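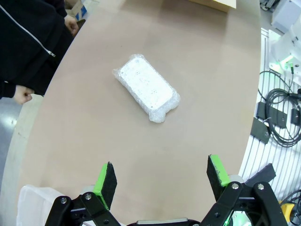

Packaging Waste in Household Deliveries: Mernden District
Project report submitted by Anahera Goodwin and Jadwiga Witkowska, 24 Apr 2021

The study examined how much packaging reaches homes in Mernden through small online orders. Residents of 346 households kept a written record of every parcel received in March. The records cover 1324 parcels in total.

Plastic wrap was the material residents found hardest to dispose of – the district does not collect it at the curb. Paper and cardboard were usually recycled. Records from apartment buildings were less complete and are treated separately in Section 2. The authors thank their supervisor, Miroslava Gajdoš, for her guidance.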